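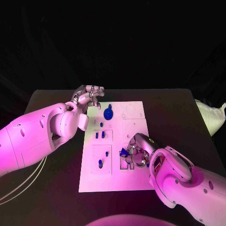

Trerkomeck Opens Online Store for Reproduction Railway and Seaside Prints

Trerkomeck, a publisher of reproduction travel art, has opened an online store selling prints, tin signs and kitchen goods based on railway and seaside advertising from the first half of the last century. The store went live in August with 506 designs.

The designs come from the Nisbet collection, a private archive of timetable covers, luggage labels and station posters that Trerkomeck licensed last year. Each sheet was scanned at full size. Tears and fold lines were cleaned up by hand, but the original colors were left alone, including those that have faded.

"People write to us asking for the poster that hung in their grandmother's hallway," said Callum Pringle, founder of Trerkomeck. "Until now we could only sell to gift shops, so we had to send those people somewhere else. Now they can order from us."

Paper prints are sold in two sizes, unframed, and ship rolled in a cardboard tube. Tin signs have rounded corners and a hole at each corner for hanging. The kitchen range includes trays, coasters, tea towels and a wall clock. Most items can be ordered with any design in the catalog, although some of the wider posters do not fit the clock or the coasters.

A limited series called Skudov is also on sale. It covers 27 lake and mountain resort posters, printed on heavier cotton paper in runs of 600. Prints in this series are numbered on the back and will not be reissued in the same size.

Calum Tennant, who manages production, said out-of-stock items can be reserved through the store. "If a sign is between print runs, the page will say so and give a shipping month," he said. "We don't charge the card until it leaves the building."

Gift shops and museum stores that already carry the line can keep ordering through their current wholesale accounts. New trade customers can apply on the store's wholesale page. Custom printing from a customer's own poster or label is not offered at this time.

Last updated: August

Contact | Wholesale | Shipping and Returns | © Trerkomeck. All rights reserved. | Back to top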